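Condensing washer-dryer leaves cottons damp after full cycle

Posted 4th March in Home appliances > Laundry

damp_in_the_hall

I have a Tulus washer-dryer, bought second-hand in December. The wash side is fine. The drying side has got worse over the last few weeks. A load of cotton towels on the longest programme comes out warm but damp, and the machine now shows code 424 at the end of the cycle. The handbook lists the code only as "air path, refer to service".

What I have done so far: cleaned the drain filter, run an empty hot wash, checked that the waste hose is not kinked. The drum heats up and I can feel warmth through the door glass. There is no fluff filter that I can find on this model. 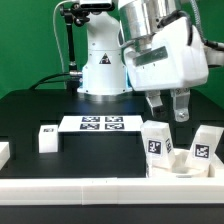

The machine stands in a hall cupboard with louvred doors, which I leave open while it runs. Water pressure is normal. I would like to know if this is a blocked duct or a failed part before I pay a call-out charge. Spin speed is set to 1000.

tapwasher_ned

Same thing happened with ours. Try smaller loads. Towels are always bad.

halfinch_bsp

Smaller loads are worth trying, but they will not clear a code. If the drum heats and the clothes stay damp, there are 2 usual causes on a machine that condenses with cold water.

The first is fluff in the condenser duct. A washer-dryer with no fluff filter relies on water to carry the fluff away, and some of it sticks. On the older Tulus machines the duct runs up the back of the tub to the fan housing under the lid. Unplug the machine, let it cool, take out the screws at the rear of the lid and slide the lid back. The fan housing is held by a ring of small bolts, and the gasket under it tears easily, so buy one first. Filtora sell them as a pattern part. Pull out the felt by hand. Do not push it down the duct with a brush, as it will lodge at the bottom bend where you cannot reach it.

The second is the condenser valve. During drying, a thin trickle of cold water should enter the duct. Turn the tap off 45 minutes into a drying cycle and listen. If nothing changes at all, the valve may not be opening. A small restrictor sits inside its outlet and scales up in hard water areas. Soak it in vinegar and refit it.

Also raise the spin speed if your model allows it. 1000 is low for towels.

damp_in_the_hall

Lid off this morning. The fan housing had a thick mat of grey felt across the inlet. I have ordered the gasket and will check the valve while it is open.

cupboard_plumber

Check the fan blades too. On a Balaskas I repaired, the felt had thrown the fan out of balance and worn the motor bearing. Spin it by hand with the plug out. It should turn freely and without noise. The Cisum machines use the same layout but the bolts are a different size.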